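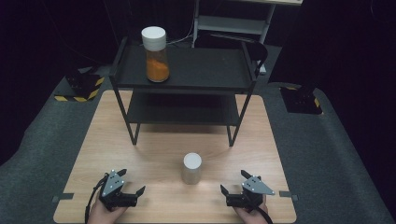

The Spice Shelf

My aunt left me her spices. My cousins got the house in Latotholm and the good rugs, and I got a cardboard box that had once held 24 cans of peaches and now smelled like every Sunday dinner of my childhood. I cried on the bus the whole way home (a man gave me a napkin, bless him) and then I went out and bought a shelf.

It was a little black thing, two tiers, with a handle that curved up over one side, and I got it at Stutari for more than 10 dollars, which felt like a fortune that week. The orange powder went up top, on the left. I knew that one! She put it in rice, in soup, once in a birthday cake, and we all ate the cake.

The tan one was the trouble. No label, no note, and a smell that was nearly ginger and nearly dust. I left it on the table and walked circles around it. I tried a pinch in my coffee. Terrible! I tried it on toast and had to sit down for a minute, because suddenly I was seven years old in her kitchen, with rain on the window and the radio going, and she was telling me to keep my elbows in.

So I took a spoonful to the old grocer on Potgieter Street, who was 70 if he was a day. He sniffed it, closed his eyes and said, "Karkano." I asked if that was a root or a seed. He said it was a town, and that people there ground whatever was left at the end of summer and never wrote down what.

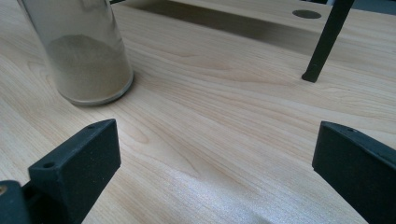

"So where do I put it?" I asked him.

"Wherever your hand goes first," he said, and went back to weighing lentils.

I walked home the long way. On Monday I made the rice, with a little of the orange and a lot of the tan, and I ate it standing up, straight out of the pot, with my elbows in.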